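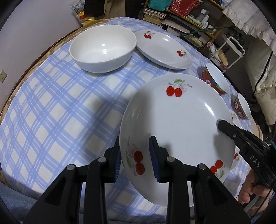
Setting a table means putting out the things people need to eat a meal, before they sit down. Plates usually go on first, because everything else is placed beside them or on top of them. On a round table with a checked cloth, a big white plate with red cherries on it is easy to spot, and it makes a good starting point for the whole setting. The cloth goes under the plate, and sometimes there is another cloth under that one.

Why do we use a tablecloth?

A tablecloth does a few jobs. It protects the table from scratches and spills. It makes plates quieter when they are put down. It also adds colour to the room.

Some families use two cloths. The one underneath is called an under-cloth. It can be thick and padded, or it can be an older cloth that stays on the table all week. The top cloth comes off for washing and the under-cloth stays where it is.

The pattern with wide bands crossing each other is called plaid, or check. Plaid can be made in two ways. In a woven plaid, coloured threads run up and down the cloth and other coloured threads run across it. Where two bands of the same colour cross, the colour looks stronger. Where a coloured band crosses white threads, it looks paler. In a printed plaid, the cloth is made plain and the colours are put on afterwards. To tell which kind you have at home, turn over a corner. A woven plaid looks much the same on both sides. A printed one is often fainter on the back.

If you lay a square cloth on a round table, the four corners hang down lower than the rest. You can turn the cloth whichever way you like. The bands might run straight towards you, or they might run on a slant.

What is a plate made of?

Many dinner plates are ceramic. Ceramic is clay that has been shaped and then heated in a very hot oven called a kiln. Other plates are made of glass, metal, wood or a hard plastic called melamine. Melamine plates are light and do not break easily, so people often take them camping.

A ceramic plate is usually covered with glaze. Glaze starts as a liquid with very finely ground minerals in it. In the kiln it melts and turns into a thin, glassy layer. It stops the clay from soaking up gravy and juice, and it makes the plate shiny. When a lamp or a window shines on a glazed plate, you may see a bright streak near the rim.

The rim is the outside edge. On many plates it is raised a little, which helps to keep sauce and peas from sliding off. A bowl has much higher sides. A platter is a large plate for serving food to everyone, and it often goes in the middle of the table.

How do pictures get onto plates?

Before there were machines to help, all plates were painted by hand with a brush. Some still are. Kenneth Samonte paints plates at the Jonderstead pottery workshop, and fruit is his usual subject. He starts with the round parts, then adds the stems and leaves. A plate with three bunches on it takes him most of a morning.

Another way is to use a transfer. A transfer is a picture printed on special paper. It is soaked in water until the picture slides off, then smoothed onto the plate. The plate goes back into the kiln and the heat fixes the picture in place. With transfers, a factory can put the same leaf, fruit or curly writing on 323 plates and they will all match.

Fruit and flowers have been popular on plates for hundreds of years. Cherries are common because their shape is simple. Two circles and two thin lines are enough for most people to know what they are.

Setting a place, step by step

Wash and dry your hands.

Spread the cloth and smooth out the wrinkles with flat palms, working from the middle to the edge.

Carry plates with both hands, no more than 3 at a time. If they are heavy, carry one.

Put each plate down gently, a thumb's length in from the edge of the table.

The fork goes on the left. The knife goes on the right, with the blade facing the plate. The spoon goes to the right of the knife.

Put the glass above the knife.

Fold a serviette and lay it beside the fork.

If a plate breaks, stay still and call a grown-up. Do not pick up the pieces, even the big ones.

Something to try

Draw around a plate on a sheet of paper and cut out the circle. Choose a fruit that grows near you, such as a plum, a mango or a lemon. Draw it 3 times near the edge, turning the paper a little each time. People sitting on different sides of the table will then each have a picture close to them.

Words to know

Glaze: the glassy coating on a ceramic plate.
Kiln: a very hot oven for baking clay.
Plaid: a pattern of bands that cross.
Rim: the outside edge of a plate, cup or bowl.
Transfer: a printed picture that is moved from paper onto a plate.

Written by Shiuli Samarakoon. Last updated 2022-08-29.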